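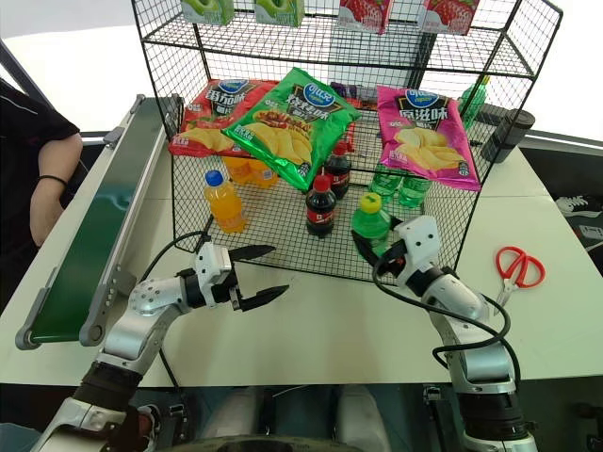
Loading the Cindero Shelf

Filed under: Setup Guides > Countertop Storage

1. Set the unit on a level surface.
2. Put bags in the lower level and small cartons on top.
3. Leave a gap at the back wall.

CAUTION: Do not lift the shelf while it is loaded.

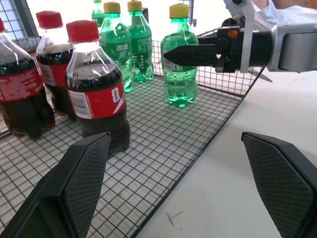 By the Idell product support desk

4. Stand bottles upright with the caps tight.
5. Wipe the mesh with a damp cloth each month. Do not use bleach.

Note: Replacement feet are listed under part 46. Order them in sets.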